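Inicio Proyectos Incidencias Wiki Foro Entrar

Incidencia: la pinza derecha pierde el recogedor al levantar
Proyecto: Bernora (tarea «barrer la mesa»)
Estado: abierta
Abierta el 27/4/24

Qué pasa
Grabamos las demos a mano con las dos pinzas, entrenamos, y al reproducir la tarea el recogedor gira entre los dedos. Casi siempre al separarlo de la mesa. Los papeles se caen por el borde y vuelta a empezar. El cepillo va bien, ese no se mueve.

Qué esperamos
Que llegue al vaso sin girar y vuelque dentro.

Probado hasta ahora

– Apretar más. Subida la fuerza de cierre en Elo, aguanta algo más pero el mango se escurre igual. Vuelto al valor de antes.

– Cinta de goma en los dedos. Mejor agarre, pero se despega a los dos o tres intentos y deja pegamento. Quitada.

– Recalibrar con los marcadores de los dedos. El ancho salía 2 mm corto. Corregido – no era eso, o no solo eso.

– Revisar las demos. Tenemos 200 y en 28 el recogedor ya sale torcido desde el agarre. Quitadas del conjunto, reentrenando esta noche en Grendholm si hay hueco en la cola.

– Cambiar la luz. Nada. El recogedor brilla mucho pero el fallo es el mismo con la persiana bajada.

Sospecha actual
Cogemos el mango demasido atrás, en la punta, y todo el peso queda delante. En las demos lo compensamos con la muñeca sin darnos cuenta y el brazo no. En las del grupo de Farina agarran más cerca de la pala y no se les gira, pero ellos usan otro recogedor, asi que no sé si vale comparar.

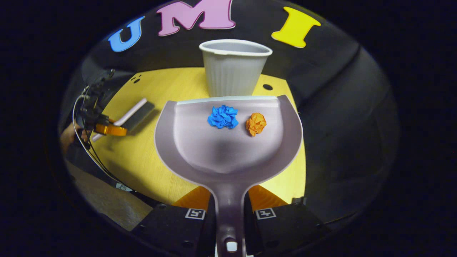 Ibai Lasarte
Estudiante de máster, toma de datos y calibración

Agarre por la base del mango, un dedo a cada lado, las dos bolas (azul y naranja) en la pala y el vaso detrás. Así estamos grabando. Si alguien ve algo raro en la posición de los dedos que lo ponga aqui.

Pendiente
Grabar 30 demos nuevas con el agarre adelantado, misma mesa, mismo vaso. No mezclar con las viejas, carpeta aparte.
Mirar si se puede imprimir una funda para el mango, mas ancha y plana.
Pasar los registros de Elo de los intentos fallidos, me faltan los últimos.

No cierro hasta tener el reentrenamiento. Si alguien toca la fuerza de cierre, que lo apunte en la incidencia por favor.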